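Wanted: people with patient hands for a gripper comparison

Posted 29/03/2018 by Regula Riedl

Hi! I run the small manipulation group at Drodeo, and we're looking for participants for a study that's a little odd and (I think) a lot of fun. You'd be using hand-held grippers to do ordinary desk jobs, the kind you do every day without thinking, and then telling us what you thought of each one. You don't need to know anything about robots. If you've ever picked up a pen, you have most of the background already.

The short version is that we have two sets of fingers and we can't agree on which one should go on our next arm. Svatopluk Michalík built the ribbed ones, which bend around whatever they're holding. Hermine Frei prefers the flat, stiffer pair she brought over from her years at Cidetti. They've been arguing about it since I joined, cheerfully for the most part, and I'd like to settle it with more hands than theirs.

The ribbed set has been out on the desk first, with the computer mouse. The mouse is a great test object because it's smooth and rounded and the shape changes all the way along, so where you grab it matters a lot.
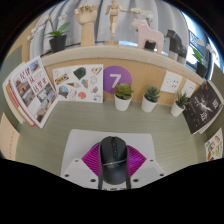 What I want from you is a feel for how hard you have to squeeze before you trust the grip, and whether you'd lift the thing over somebody's coffee. We do measure finger opening and the path your hand takes, but the comments people make while they work have taught me just as much. One person in our trial round kept muttering "come on, come on" with one pair and went silent with the other, and I wrote that down too.

So, a session. You come in, I show you the tool, and you get ten minutes to mess around with it before anything is recorded. Then you do 10 short tasks with one set of fingers, take a break (there's tea, and Roswitha usually bakes), and do the same 10 with the other set. Which set you get first is drawn at random. The tasks are things like moving the mouse from one spot to another, straightening a book, or turning a small object to face the other way. Some are easy. One of them with a loose sheet of paper is kind of mean and I apologize in advance.

You'll be looking at the desk with your own eyes the whole time, no screen and no headset. The camera rides on the gripper and sees what's in front of the fingers. It's a very wide lens, so please expect it to pick up a good bit of the room as well. Your face normally stays out of view, but if you lean in you may get caught for a moment, and we blur that before anyone outside the group gets the recordings.

We ask you to let go completely between tasks, fingers open, and to come back at the object from whatever side feels right to you. Please don't try to be consistent for our sake! Half of what we're after is how differently people approach the same thing, and if you go in from the left one time and straight on the next, wonderful.

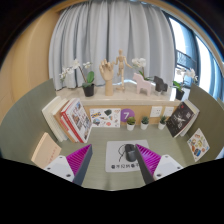
Cables are fair game too, by the way. If one gets in your way, push it aside with the tool if you can, and with your free hand if you can't, and just say out loud which one you did.

Who we're looking for: adults, any age, any job, left-handed people very much included (we had far too few last time). Small hands and big hands both. You should be able to hold a light tool for a while without pain, and stand or sit at a desk, whichever you like. If you wear glasses, wear them. If you work for Carroll or Costus, I'm sorry, we can't take you for this one, as both supply parts to us and it would get messy.

We're hoping to collect 1,000 recordings in total, and we'd like to have them all by August. Each visit takes 2 hours with the break. You'll be paid for your time at our usual participant rate, plus your bus or train fare if you keep the ticket. You can stop whenever you want and you'll still get paid for the visit.

There's also a paid helper spot open for the length of the study. You'd swap the fingers between rounds, put the desk back the way it was, check that files saved properly, and keep people company. Pirmin Bühler did it for the trial round and can tell you how it really is (he says bring comfortable shoes). Being tidy matters more than having a degree.

To sign up, use the form at the bottom of this page and tell me which hand you write with and what times of day suit you. For the helper spot, add a few lines about yourself, and skip the formal cover letter, please. I read everything myself and I answer pretty fast, except when Svatopluk has just printed new fingers and I'm busy trying them out.

Regula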